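4.2 Running a grasp trial set

The Trallbridge method compares grasp success on mixed objects. One set is 1,000 attempts.

1. Clamp the bin to the tabletop at both sides, near the divider.
2. Place the objects in the front compartment. Leave the rear one empty.
3. Check that the arm cables hang free of the divider.
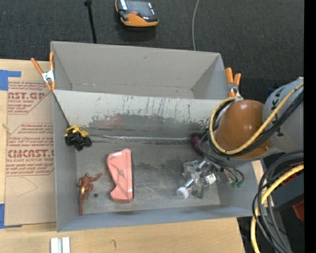 4. Start the set from the Gape menu. Stop after 5 failed grasps in a row and log the set as incomplete.

Note: The baseline in Section 6 used 3,000 attempts, of which 2,861 were scored.

Caution: Keep hands out of the bin while the arm is powered.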